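Jusley Community Help
Category: Workplace Accounts > Shared Calendars

Recurring booking still holds a room after the organizer has left

Asked by Koen Jansen
2026-07-02
Viewed 558 times

Our office uses Jusley to reserve meeting rooms. A former colleague created a weekly series for the room named Jolska, and the colleague's account was closed in March. The series continues to block the room every week. When I open an occurrence, the Cancel button is gray and the message reads "Only the organizer may change this event." I hold the Room Manager role but not the Administrator role.

I would like to release the room without deleting the record of past meetings, as our department is required to keep it. Please advise whether this is possible at my level of access.

3 answers

Answer 1 (accepted)

A Room Manager may not edit a series created by another person, even after that person's account has been closed. An Administrator must first transfer the series. The setting is under Directory, Closed Accounts, Owned Events. Once the transfer has been made to your account, open the next occurrence and select End Series From This Date.

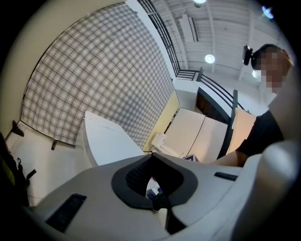 Past occurrences remain in the room history and may be exported as before. Do not select Delete Series, which removes the history as well. If your organization has more than 3 Administrators, the transfer request is sent to all of them and any one may approve it.

Answer 2

We had the same difficulty with a room called Hầu. The series did not appear under Owned Events until the Administrator changed the filter from Active to All. There were 58 entries in the list, so please search by room name.

Please also note that attendees receive a cancellation notice when the series ends. Our Administrator was able to switch this off in the same window, although I do not recall the name of the option.

Answer 3

Same problem here with Fonance connected to the calendar. We made a new room with the same name and stopped using the old one.

Comment from Koen Jansen: Thank you. The transfer was approved this afternoon and the room is available again. The history is intact.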